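Workshop tips: sorting artificial stems by robot, and how far to believe the numbers

Plenty of people have sent us the Gremer write-up and asked if they should copy it for their own benches. My short answer is to read the method before the headline figure.

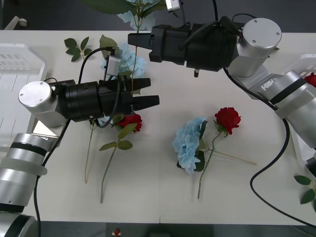
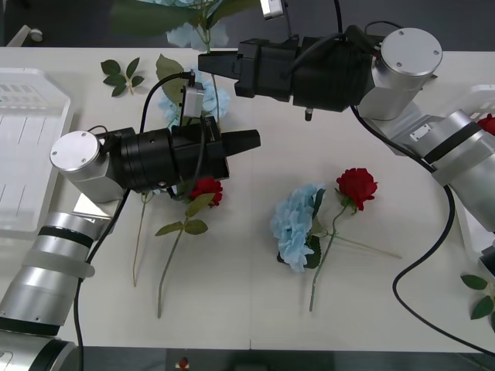
Two arms, one white table, roses and hydrangeas.

Brenarmont Makers' Club – Bench Automation Group

The claim is that a policy trained on 1,561 demonstrations handles mixed stems better than one trained on 3,000 of single stems laid out neatly. I can believe that. Leaves and stems lie across one another on a real bench, and tidy practice doesn't teach much about it. But the test was 706 tries with the same flowers on the same table, and I'd want a different table before I got excited.

Tips if you try it anyway:

Count a pick as good only when the stem ends up where you meant it to go. Swanepoel's scoring sheet gives a point for a lift, which flatters everybody.

Mix the stems between runs and let someone else do it. You will lay them out kindly without noticing.

Keep a few flowers back from training. The Hasero set has up to 4 spare kinds, and we saw the score drop in June when we used them.

Write down the failures – dropped, missed, wrong stem – in separate columns.

Check cable slack with both arms at full reach before each run.

We'll repeat the test on the club's old pine bench and post the full sheet, good or bad.

Page last changed Sun 6 August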